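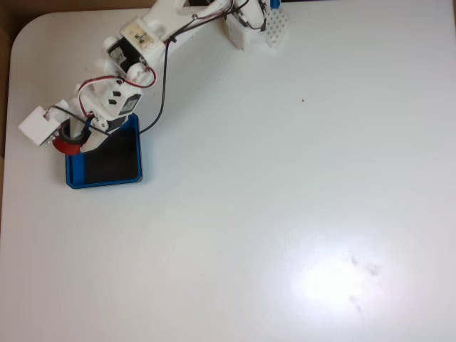 Section 3. Tempering Chocolate with the Talosby Melting Unit

3.1 Before you start

Read Section 2 in full before connecting the unit to the power supply. The instructions below apply to dark chocolate only. For milk and white chocolate, refer to the temperature table supplied with the unit.

Chop block chocolate into even pieces. Chocolate buttons may be used whole. Do not fill the inner pan past the upper line.

CAUTION: Water must not enter the inner pan. Even a few drops will cause the chocolate to thicken and seize. Dry the pan, the spatula and the molds thoroughly before use.

3.2 Melting and seeding

1. Place the inner pan in the housing and turn it until it locks.

2. Set aside one quarter of the chocolate. Put the remainder in the pan.

3. Turn the dial to MELT. The indicator light comes on.

4. Stir every 2 minutes with a silicone spatula until no lumps remain.

5. Turn the dial to HOLD and add the reserved chocolate in 3 portions. Stir each portion until it has melted before adding the next.

6. Continue stirring until the probe reads 90 degrees Fahrenheit.

NOTE: If the reading drops below this figure, return the dial to MELT for a few seconds only. Overheated chocolate must be seeded again from step 5.

3.3 Testing the temper

Dip the tip of a clean knife into the chocolate and leave it at room temperature. Tempered chocolate sets within 6 minutes with an even shine. Streaks or a dull surface indicate that further stirring is required.

3.4 Filling the molds

Fill each cavity to the rim, tap the mold on the work surface to release trapped air, and scrape the top level. Molds from the Naltier range may be placed in the refrigerator to set.

CAUTION: The housing remains hot after the unit is switched off. Allow it to cool before removing the inner pan.

Cleaning is covered in Section 4.

Text revised by Helmi Lindqvist, 29 September 2021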